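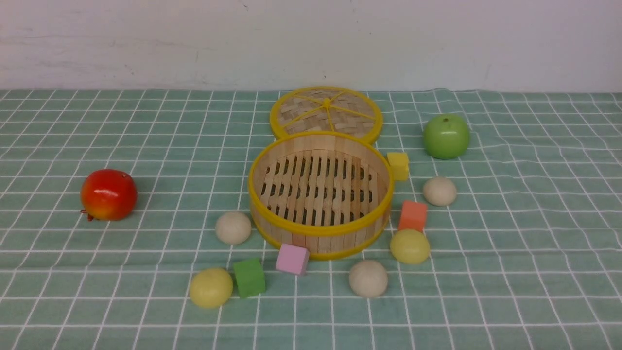 Bamboo steamer with its woven lid, on a green checked tablecloth.

Dumpling night sign-up is open

The Soklow Street Community Kitchen will hold its next dumpling night in late February. Sign-up opened on the website this morning and closes when all 16 places are filled. Members who were on the waiting list last time have already been sent an email and have until the end of the week to reply.

Delia Cârstea will lead the evening again. She plans to make two fillings, pork with cabbage and mushroom with glass noodles. Dough will be mixed by hand at the start, so please come on time. It needs to rest for half an hour before anyone can roll it, and we have to be out of the building by nine.

Please bring an apron, a rolling pin if you own one, and a container with a lid to take leftovers home. Flour, fillings and dipping sauces are covered by the fee, which is 14 dollars for members. If you have a food allergy, write it on the form. The kitchen handles wheat, soy, sesame and shellfish, and we can't promise a separate work area.
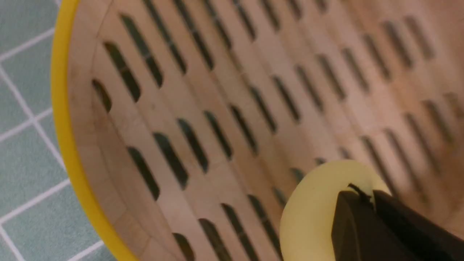 A few notes on care for those who bought a steamer after the last class. Rinse a new one in warm water and steam it empty once before cooking food in it. Line it with cabbage leaves or parchment so the dough does not stick. Wash it by hand with very little soap and let it dry fully in open air before it goes in a cupboard. Zamfira Rusu has kept hers for years this way and stores it with the lid off.

The shared pantry is low on rice vinegar and cornstarch. Unopened packages can be left on the shelf by the side door during office hours.

The recipe booklet from last year's classes has been reprinted. We ordered 200 copies and they are at the front desk, free to members. The page on scallion pancakes had the wrong amount of water in the first printing, and it has been fixed.

Questions about dumpling night should go to the office in room 329.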